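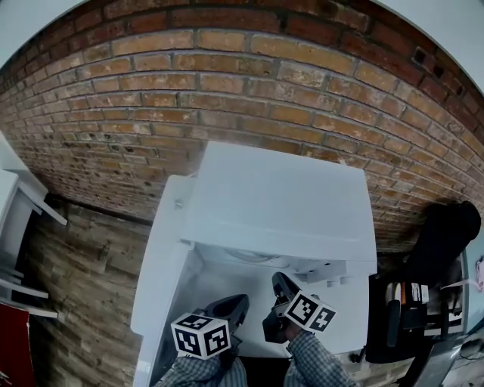
In Defense of the Boring Layer

16 Feb 2023

I have a soft spot for the kind of software that has no demo. I mean the scripts that line up clocks, the little viewer that plays two streams side by side, the checker that reads a whole night's worth of files and tells you in the morning which ones you shouldn't trust. I've spent the better part of my working life near robots, and if you asked me where the good years went, I'd have to say that a great many of them went into code of that sort. I don't regret them, and I'd like to persuade a few younger people to spend some of theirs the same way.

The talk in our field right now is all about policies. You collect people doing a job with a pair of hand-held grippers, you train a network on it, and you hope the arm does the same job afterward. I like this work very much! It is a friendlier way to teach a machine than the way I learned, which involved a teach pendant, a sore neck and a good deal of muttering. A person who knows how to load a washer or wipe a shelf can just do it, tool in hand, and the knowledge ends up somewhere a computer can get at it.

But look at what has to be true before any of that counts. The marker cube on each gripper has to be found, and the right pattern has to be read off the right face, in a lens so wide that a straight wall of bricks comes out as a rainbow. Then the corners have to be put back where they belong, which depends on a calibration somebody did, perhaps carefully, perhaps on their way to lunch. Then the pose of the cube has to be carried down to the fingertips, and that offset is a number in a file, and the file has a version. Every one of those steps can be a little bit wrong and still hand you something that looks perfectly fine on a plot.

At Eynon, where I worked until last May, we had a set of 2436 demonstrations that everyone was proud of. The policy trained on them was middling. It would reach for things with a kind of confident sideways lean, like a man who has just been told his new glasses are perfect. We tried a bigger network, and then we tried a different loss, and we had several long and really quite enjoyable arguments about action chunking. What we hadn't done was play the poses back over the video. When we finally did, 561 of the recordings had the left and right gripper offsets swapped. The mounts were nearly mirror images, so the error was small, and it was small in precisely the way that spoils a grasp.

The fix was 2 lines. The tool that found it, a plain overlay viewer we called Brevis, took one of us a good part of a spring to make pleasant to use, and I still think of it as the best thing that group made. Brevis drew the estimated fingertips on top of the picture and let you scrub. You could sit with a cup of coffee and see, in a few seconds, that the computer's idea of the gripper and the gripper itself had parted ways. I've never had as much understanding out of a loss curve.

Now, the fair objection is that you can make the learning robust to all this, and people do. Enough data will wash out a fair amount of noise, and I've seen it happen. Noise is forgiving. A bias is much less so, and a swapped offset or a clock that runs late is a bias, the same in every file it touches, and the network will learn it as faithfully as it learns anything else. A late clock is my particular bugbear. If the jaw signal trails the picture, you are teaching the machine that fingers close a moment after they've closed, and then you are surprised that it fumbles.

White things are my other one. Put a white marker cube inside a white cabinet or the mouth of a white appliance, with the light coming from who knows where, and you are asking a detector to do its most delicate work in the worst place. Black borders help a lot. What helps more is a pipeline that admits when it has lost sight of a face. Too many of the ones I've used will quietly interpolate across the gap and give you a lovely smooth path through the rim of a drum. I would much prefer a hole in the data with a label on it. A hole can be filtered, or filled later by something cleverer, and in the meantime it isn't telling anyone a story.

The Ganard people, whose logging library I use these days, have got this part right, I think. Every pose carries a note of how it was come by: seen, predicted or guessed. It makes the files bigger and the code wordier, and when I first met it I grumbled, as I grumble at most things before breakfast. Then I ran it over an old set from our Vosbridge lab and found 208 recordings where the most interesting part of the task, the contact itself, was mostly guessed. Those were the ones we'd been calling our hard cases.

So here is what I'd ask, if anyone who hands out time and money is reading. Put a good engineer on the viewer and keep them there after the first version works. Let the person who writes the calibration check be in the meeting about the model. When a new hire arrives full of ideas about architectures, be glad of it, and also sit them down for a day with the raw recordings and the overlay turned on, and ask them at the end what they noticed. Mine usually come back with a page of notes, and a slightly worried look, and a bug.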